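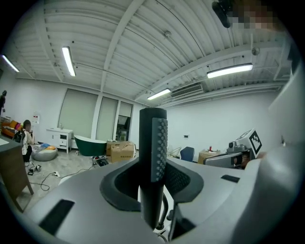
Bathroom fittings at Stiltstead: gallery

Posted 31 Jul 2022 by Hendrik Baloyi

The hall at Stiltstead is one large open room with a white corrugated ceiling, steel beams and long fluorescent lights. Since June we have used it to set out bathtubs, toilets and vanity units before they go on view in Laltcombe. Nothing is plumbed in. Pieces are placed where there is floor for them and moved when the next delivery comes.

The back wall

Three tall window panels run along this side, all fitted with pale roller blinds. The white vanity cabinet with drawers and a small faucet stands in front of the left one. Refilwe Van der Merwe would like it paired with a mirror, and we are still looking for one the right width.

Green tub

Dark green outside with a white rim, freestanding. It was picked by Thabiso Khumalo and is staying next to the white cabinet for now. The stacked cardboard boxes are to its right.

Chairs

A blue office chair and a white wire chair, both by the white wall. They are for staff use and are not for sale - we have had 2 inquiries about the wire one.

The white tub 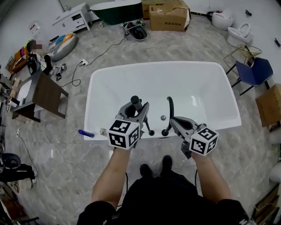
Large white rectangular tub with black faucet fixture and curved spout, on the gray marble-patterned floor.

The fixture and the spout are at the near end, and the round chrome drain is at that end too. Anyone measuring for this tub should allow 40 inches of clear floor on the faucet side. Jacobus Le Roux has the fitting sheet.

Toilets

Two white ones stand in the far right corner. A black and white toilet seat component is on the floor in front of the boxes with its small parts. Please leave those parts together.

Dark wooden vanity

Across the room from the toilets, with a white sink basin. Jacobus Pillay has asked for it to be kept on that side - the white cabinet and this one are being priced separately.

Gold wire stand

Next to a blue chair with black legs. Sold as a frame only. Allow three weeks for delivery. Orders for this and the tubs go through the Laltcombe office.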